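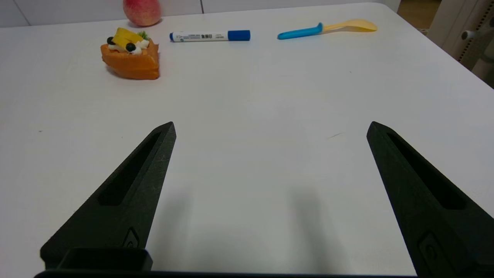 Robots and Everyday Chores, Unit 4: Can it clear the table yet?

Course notes, Hyun-seo Cho. Last updated 2 October 2026.

Hi all! These are the notes I talk from, tidied up a bit (not much). If you missed class, read this along with the Unit 3 sheet on grasping, and bring the worksheet to lab either way.

So, the question I get from family every holiday is "when can I buy one that does the housework?" My short answer is that you can already buy pieces of it. Floors are in decent shape. Dishwashers have been doing dishes for decades, as long as a person loads them. The part that's missing is the stuff in between - picking up whatever is lying about and putting it where it goes. I'm going to use clearing a table as our chore for the whole unit, and I want you to get a bit obsessed with it.

1. What we mean by "clear the table"

Try writing the instructions out for a person who takes everything literally. "Put things away" falls apart right off. Away where? A marker goes with the pens, a spoon goes to the kitchen, fruit goes in a bowl (or the fridge, if you live with my mother). That's knowledge about homes, and none of it is printed on the objects. Min-kyu Ha, who taught this course before me, used to make everyone write the rules for their own kitchen drawer and then swap with a neighbor. I still do this in January with the new group and it still causes arguments.

For our purposes the chore has four steps: find the things, decide where each one goes, pick it up, let go of it in the right place. People always want to skip the last one. Don't! Letting go is where a lot of lab runs fall over.

2. Shape, and why a plate is mean

Two-finger grippers love anything with a pair of flat sides that fits between the fingers. A cube is about as friendly as it gets. A box standing upright is nearly as good, though if you nudge it first you've got a box lying down and a plan that no longer fits.

A marker lying flat is narrow, so you come in from above with the fingers across the barrel, and you have to get low enough to grab it without jabbing the table. Get the direction wrong by a lot and it rolls. A spoon or a toy spatula has a handle that's thin and a head that isn't, so where you grab decides how it hangs afterward.

Then there's the plate. It's wide, it's low, and the only part you can sensibly pinch is the rim. Most students try to grab the whole thing the first time (I did too).

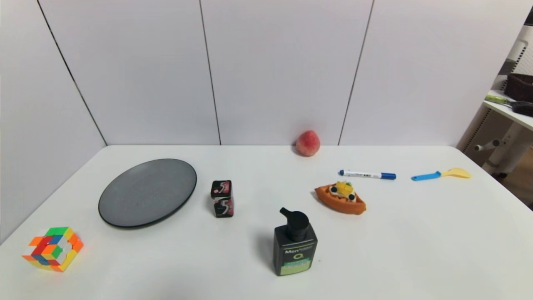
Fig. 4.1. Table before clearing. Plan an order of pickup for these items and mark the one you'd leave for last.

Do the caption exercise on paper before you read on. My own order starts with the cube, near the front corner and easy to get hold of. I'd take the pump bottle early as well, because it's tall and I don't want the arm swinging past it six more times. The peach is all the way back by the wall, so the question there is reach and whether the fingers have room behind it. The plate I'd do last. If you put the boat last, tell me why in lab, I'm curious!

3. How hard do you squeeze?

A whiteboard marker doesn't care. Ripe fruit cares a lot. Toy food is handy in class for exactly this reason, but it lets you get away with squeezing that would wreck the real thing, so don't report a grip as gentle if you only tried it on a toy.

4. Reading the numbers people give you

Our running case is Bucur, the made-up-from-parts table clearer that the Punside lab let us study. Their log has 2,467 pickup attempts, and 327 of them were marked as failed. Work it out and that's about 13 percent. Sounds fine? Now picture 20 items on a table at that rate. You'd expect two or three misses every time, and any one of them could be the glass. Also ask what counted as a failure. In the Bucur log a thing dropped over the right bin was a success, and I would not want my plates handled that way.

So is it a yes or a no? For a small set of known things, on a plain table, with a person nearby, I'd say yes, slowly. For your kitchen after a birthday party, no.

For lab
Read the Forkeo handout up to the part on rims. Trulari is optional and pretty dry.
Write your four-step plan for Fig. 4.1, one line per item.
Pick one item and write down two ways the letting go could go wrong.
Hand in on paper, please, names on the back.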